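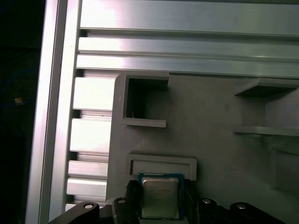 Unden wall plate for processors and small parts

If you swap processors at a bench all day, you know the usual arrangement: a chip on a foam pad, another on the lid of its box, a third under a screwdriver. The Unden plate gets them up off the bench and gives each one a place of its own, and I've become very fond of it!

It's a gray 3D-printed plate that mounts to silver aluminum extrusion. The surface is matte with a little texture, so it doesn't throw glare back at you when you're leaning in with a lamp (the extrusion does plenty of that already). The corners are rounded, and the chip slot is a shallow rectangle with a raised rim, molded right into the plate.

Marwan Khasawneh drew the first one for our own test bench, and it took him 13 tries to get a rim he liked. Too tall and you can't get the chip out cleanly - too low and it wanders. The one we ship is the eighth with two small changes, both of them to the lower edge. 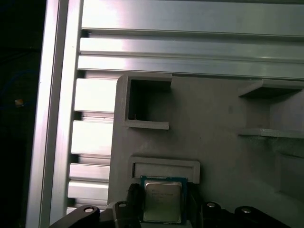 Handle processors by their sides, with the metal heat spreader facing you, and keep everything off the contacts. Bring the chip up square to the slot and take your time over the last little bit. After a day or so your hands know where it goes.

The pockets are for everything else. The square one near the upper left has raised walls and goes nice and deep, and Gus Calloway keeps his spare standoffs in there. The bigger one on the right has a ledge above and a ledge below. Give them both a wipe now and then - crumbs of plastic and dust do collect in the corners.

What you get
Unden plate, gray, printed in one piece
8 screws and T-nuts for slotted extrusion
2 spare T-nuts
Mounting sheet

The extrusion isn't included. If you don't have a rack yet, our Brovton bench frame takes the plate without drilling.

Gray is the only color for now. A darker one is planned for December.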